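Minutes | Packaging and Materials
Search this site Enter keywords Go
22 March 2019 – posted by Packaging Desk

1. Minutes of the January meeting
Approved with one correction: the Gutley order was for 48 cartons.

2. Long cartons
The mauve-pink matte finish was discussed. Gutley quotes 1000 units at the present board weight. Seltel can supply a heavier board in 8 weeks.

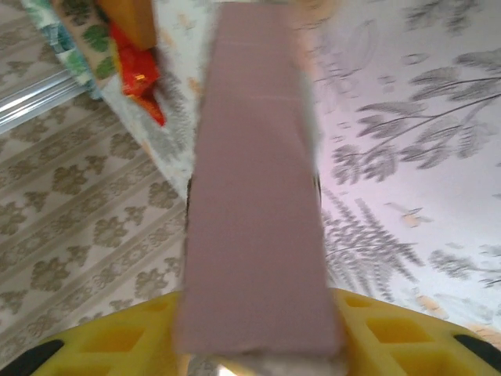 The meeting preferred the matte finish to gloss. Sample to be requested from Seltel before any order is placed.

3. Torn board
The pale lavender flap has torn at one end, and the brown fibrous layers are exposed. A strip of paper has lifted at the tear. Agreed that torn board is not to be taped and reused – it goes to recycling. 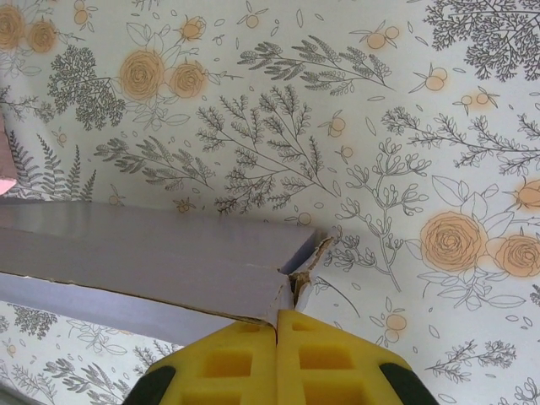
Kastholm Works – Packaging and Materials Team

4. Surface paper
The fern and rose pattern stays in use for the present. Lefèvre to be asked for a price on 3 rolls of plain white.

5. Any other business
Storage of flat board deferred to the next meeting.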